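Speaker notes: Randomised rooms and the empty-table problem in simulated grasp training

Speaker: Halyna Derkach, for the Fasby project group. November 22, 2019
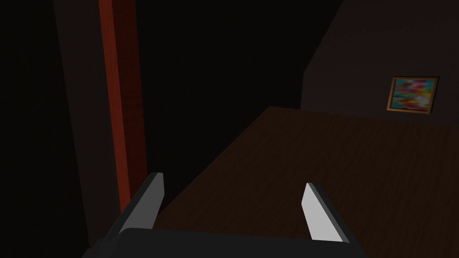
Opening (slide 1)

Good morning. Thank you to the organisers for the invitation, and to my colleagues Diarmuid Dolan and Đức Ngô, whose work makes up the larger part of what I shall present.

The slide is a rendered view from our simulator, taken from the gripper's own camera position. Leave it up while the room settles. Point out the open fingers and the bare wood in front of them, then the painting on the wall to the right. Tell the audience that the talk concerns the second and third of these more than the first.

The question (slide 2)

Our group trains a policy to pick up small household items. All of the training takes place in simulation, in a renderer called Titido which Man-sik Pyo maintains for the project. The trained policy is then moved to a physical arm with no further tuning.

For the first year our measure of progress was the share of successful grasps when an item was present. We had no measure of what the policy did when there was nothing to pick up. In March the arm was left running between trials and closed its fingers on an empty bench, lifted, carried the nothing across to the bin and opened again. It did so several times. Pause here.

The question we set ourselves was therefore a narrow one. Can a policy trained only on rendered images learn to hold still over an empty surface, and does that ability survive when the room changes?

Why the room matters (slide 3)

Ask the audience to look back at the first slide for a moment. A good deal of that picture is very dark. The strongest colours are in the post on the left and in the painting. Neither has anything to do with grasping.

A network does not know this at the start. If the training rooms are few in number, it may well come to use a bright patch on a wall as evidence that an object is present. We saw this in our early runs. The policy would reach confidently in rooms with a colourful background and hesitate in plain ones, whatever was on the table.

Keep this short. Most of those present will be familiar with background bias, and the detail is in the written paper.

Method (slides 4 to 6)

Slide 4. We built 145 rooms in Titido. Each has a work surface, at least two walls and a light source whose direction and strength are drawn at random. Wall colour, surface texture and wall decoration are drawn separately. The gripper model is the same in all of them, with plain flat fingers. We left out the finer surface detail of the fingers on purpose, as earlier tests by Diarmuid Dolan had shown no benefit from it.

Slide 5. Explain the paired episodes slowly, as this is the part people ask about afterwards. Every room is used in pairs. In one half of the pair an item is placed on the surface. In the other half the surface is left bare, and everything else stays the same: same light, same walls, same starting position of the gripper. The only thing that can tell the network which half it is in is the item itself. We generated 3716 pairs in total.

Slide 6. In the bare half, the policy is rewarded for keeping the fingers open and the wrist within a small region for the length of the episode. There is a penalty for closing. There is no penalty for small sideways movements of the camera, and this was a deliberate choice by Đức Ngô. A policy that may shift its view a little has a fair chance of resolving a doubtful shadow. The stricter version, in which any movement was penalised, produced a gripper that froze when items were present as well.

If there is time, mention low light. A large part of our room set is dim, with the light coming from one side, so that the inner faces of the fingers may be the brightest thing in view. We had expected this to be harmful. The results on the next slide suggest that it was not.

Results (slides 7 and 8)

Slide 7. We held back 19 rooms from training and tested on these. The baseline policy, trained on the same rooms with items always present, held still in none of the bare episodes. The paired policy held still in 85 per cent of them. Success with items present was unchanged within the spread of our repeated runs.

State clearly that these are simulated results. The physical trials are still in progress at the Badawi laboratory under Orysia Ostapchuk, and I have been asked not to give figures from them today. I can say that the behaviour has been seen on the real arm.

Slide 8. The failures fall into two kinds. The first occurs where the wood grain is strong and the light is low, so that a streak in the surface is taken for the edge of something thin. The second occurs near the border of the table, where the surface drops away into shadow. The policy sometimes closes on that boundary. We do not yet have a good answer to the second kind. Man-sik Pyo has proposed adding more rooms with the gripper starting close to the near edge, and this is being prepared.

Wall decoration, which was our first suspicion, accounted for very few failures once the pairs were in use. We repeated the test with the pictures removed from the walls and the difference was too small to report as a finding.

Limits (slide 9)

Read these out in full.

The items are rigid. Nothing soft or transparent was included.

The surfaces are flat and level.

All rooms are indoor rooms, and all were designed by the same four people – our tastes are certainly in the data.

Holding still was judged over a fixed episode length. We have not tested whether the policy would remain still over an hour, which is the case that matters to anyone who wishes to leave an arm switched on.

Release of material (slide 10)

The room set and the pairing script will be released under the name Grusitance. The trained policy will not be part of the first release. Requests for early access should go to Diarmuid Dolan, who is present today and will be near the door during the break.

Questions

Likely question: why not use a separate detector and stop the arm when it finds nothing? Reply that we did try this. It worked in bright rooms and gave false alarms in dim ones, and it added a second network to maintain. We would not argue against it for a factory line with fixed lighting.

Likely question: how long does it take to render the pairs? Refer this to Man-sik Pyo. The answer depends on which version of Titido is meant.

Likely question: was the baseline given the same number of episodes? Yes. Slide 11, held in reserve, has the table.

Return to slide 1 for the discussion and leave it on the screen until the chair closes the session.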